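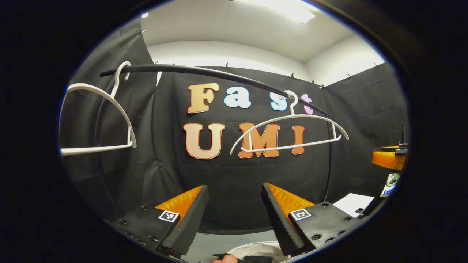 *White plastic hangers on a curved black rod.*

The owner of Bundcombe's last coat check has worked the counter for 28 years and has never once been thanked by a man looking for his scarf.

"He's always sure I have it," she says. "It's in his sleeve. I put it in his sleeve."

She started in Arnden, at a dance hall with room for 200 coats and a habit of letting in more people than that. Tips were coins, mostly foreign. The Panicker Theater hired her next, and she stayed until it closed.

Does she miss it? "I miss the fur coats. You could lean on them."

Her unclaimed rack goes to the church sale every August. Last year it included one wedding dress.

"She left in a cab," she says. "She seemed fine."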